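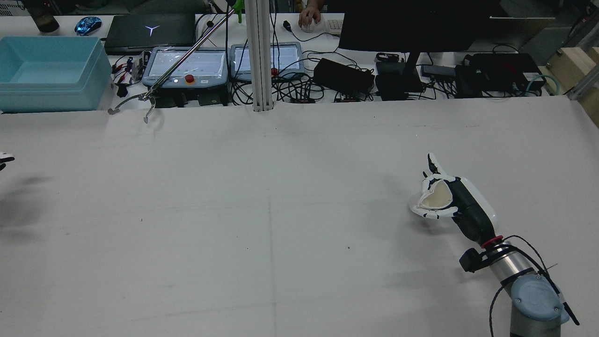 Item 1, the bench. Pejman Nouri wants the workbench behind the white table cleared by the end of December and proposed that everyone put their own things away on Fridays or whenever they finish. The chair noted that this was agreed in the spring and nothing came of it. There is a light blue storage bin at that end of the bench, open and empty, with a mouse, a laptop and a bottle sitting near it, and Noelia Aguirre asked why a second bin would do any better than the first. Pejman said labels. Noelia said the last labels fell off. Left as: Pejman may try labels on one bin, no money to be spent.

Item 2, the tabletop. Stolier quoted 614 dollars for a new top. The argument for it is the crease down the middle and the specks. Noelia doubts that either has ever spoiled any work and asked for one case where it did. None was offered. Quote declined. Someone should try cleaning the specks before we talk about this again. Pejman to do it.

Item 3, the two pendants. They stay side by side on the bench for now. Pejman would like a wall rack from Arroyo. Noelia asked who had measured the wall. Not measured. Held over.

Item 4, shelving from Tuvard. Delivery was promised in 11 days and it has been 40. Their latest email says "shortly," the same word as the one before. Noelia to phone and get a date in writing, or cancel.

Item 5, Kakari storage plan. Two pages, mostly arrows. Members were not persuaded that it describes our room. Pejman to redraw it with the bench where it really is.

Closed at 2 p.m. Next meeting when Tuvard answers.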